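Local Traffic Exchange Between Access Networks: Design and Test of a Small Peering Fabric
Project report, final version
Submitted December 2, 2020

Summary

The report deals with a two-site peering fabric built in the network laboratory and loaded with traffic modelled on four small access providers. Three questions were set at the start: how much transit traffic such providers can keep local, whether a pair of route servers is adequate for a fabric of this size, and how quickly sessions recover when the link between the sites fails. The first two are answered in full. The third is answered for link failure only, as the tests of switch failure were not completed.

1. Background

A small provider normally buys transit from one or two larger carriers. Traffic to a neighbouring provider then leaves the area, crosses one or more carrier networks and comes back. The cost is paid twice, once by each side, and the delay depends on where the carriers meet. An exchange point gives the providers a shared layer 2 network on which they can pass this traffic directly.

Large exchanges are well covered in the literature. Less has been written on fabrics with a handful of members, where the cost of a port and a cross-connect may be larger than the saving in transit. The project was limited to this case.

2. Design

The two sites were named Lirau and Cledmont. Each has one access switch, and the sites are joined by a single 10 Gbit/s link. Members connect at 1 Gbit/s on copper or fibre. The fabric carries one peering VLAN for both IPv4 and IPv6, with a second VLAN for management that is not reachable from member ports.

Port rules were kept strict. Each port accepts frames from one registered MAC address only. Spanning tree, discovery protocols and router advertisements are dropped at the edge. Broadcast is limited per port. Proxy ARP is not allowed, and a script checks for it when a new member is put in the quarantine VLAN.

Two route servers were set up, one at each site, as virtual machines running open source BGP software. Filters are built from a routing registry copy held in the laboratory and are reloaded every 15 minutes. A prefix is accepted if its origin matches a registered object and its length is no longer than /24 for IPv4 or /48 for IPv6. The limit was set at 800 prefixes per session, after which the session is closed and must be reopened by hand.

Configuration for switches and route servers is generated from one member file by a tool written for the project, called Ghauri. It has no web interface. The member file is kept under version control and each change is checked against a schema before it is applied.

3. Test method

Four member networks were emulated. The largest, Zulavstead, stands for a provider with both home and business customers and was given connections at both sites. The other three have one port each. Traffic was generated from flow profiles with separate day and evening patterns, and transit was modelled as a router with added delay.

Each run started with all sessions closed. Sessions were opened in a fixed order, and measurement began once the routing tables were stable. The link between the sites was then disconnected by hand. Runs were made in September and repeated after a software update to the route servers.

4. Results

4.1 Local share

In the evening profile, 37 per cent of traffic between members and the outside moved from transit to the fabric. The day profile gave a lower share, and the gain was uneven: Zulavstead gained least in proportion, as most of its traffic goes to content networks that were not present on the fabric.

4.2 Route servers

Processor load stayed low throughout. A full filter reload did not close any session. Memory use rose slightly after the software update and then held steady.

4.3 Link failure

With default BGP timers, sessions across the failed link stayed open until the hold timer ran out, and traffic was lost for that time. With BFD enabled, the longest interruption was 112 ms. Members with one port lost contact with the far site in both cases, as expected from the design.
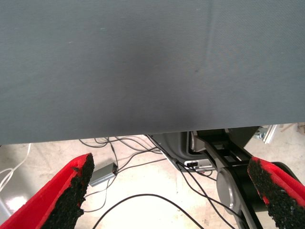

Figure 1. Grey surface with two red and black gripper fingers.

5. Limits of the work

The flow profiles are synthetic and contain no content network. A cache placed on the fabric would probably change the local share more than any other step. Switch failure was tested at Cledmont only, and the results were not consistent enough to report. Costs were not modelled beyond a simple comparison of port price and transit price.

6. Further work

A second link between the sites should be added and the failure tests repeated. Ghauri needs support for members with more than one router on the same port. The registry copy should be replaced by a live feed, with origin validation by RPKI applied before the registry filter.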